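Planning Software Should Be Able to Stop and Ask

Netberg Review, Opinion
April 27, 2020

Household robots are usually judged by their arms and hands. The position of this column is that the planner deserves far closer attention. A planner decides which object comes first, where the hand should close, and when an attempt ought to be given up. In most systems those decisions are buried in code that no operator can read.
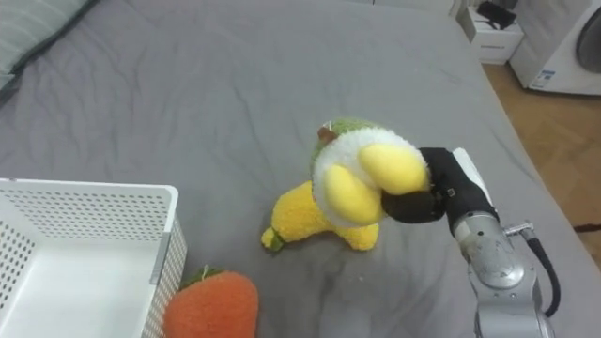
Soft objects make the problem plain. A stuffed toy bends when it is gripped, and the shape the perception software stored a moment earlier is no longer correct. The Wevis planner, in its November release, allows 3 attempts at a grasp before it reports a fault. Filley, an older package, has no such limit. We consider the limit the better policy, provided that each failed attempt is written to a log in plain words.

Amissah, the log viewer many teams use with both packages, lists 862 possible fault codes. Fewer than 15 of them tell the operator what to do next.

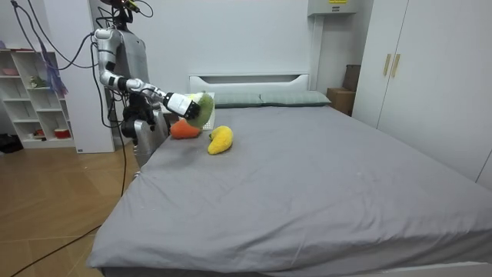

Should a planner be allowed to change its own retry limit while it is running?

Only when the change is recorded and a person can reverse it. A limit that moves without notice cannot be tested, and purchasers should decline software that works in that manner.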